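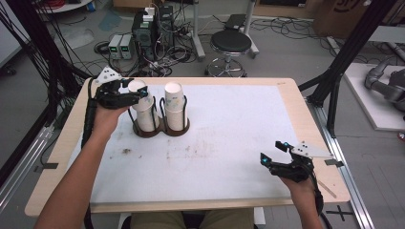 Paper cups in their new holder, on the pale wooden table

I've been meaning to sort out the drinks corner since December, when we had everyone over and I spent half the evening hunting for cups. They were in the cupboard over the sink, in a bag, under the cake tins. Never again!

So I finally bought a proper holder. It's dark brown, shaped like a figure eight, with thin black wire loops that curve up round each stack. I nearly went for a tall plastic tube from Zwahlen (104 cups in one go, apparently) but it wouldn't have fitted under the shelf, and I like seeing the faint blue printing on the sides of the cups. One stack has a bit of a lean to it - I can live with that.

The big white paper mat was Ingeborg's idea. She puts one down whenever there's coffee about, and after what Alois did to my last table with a pot of Filetti I'm not arguing. I left a strip of wood showing all the way round because I do love those rounded corners.

Next job is the spoons, which currently live in a jam jar with the birthday candles and a tape measure. I've also got 200 napkins to find a home for (they were on offer, don't ask). If anyone has a napkin holder they like, tell me in the comments, preferably one that doesn't tip over every time you pull one out.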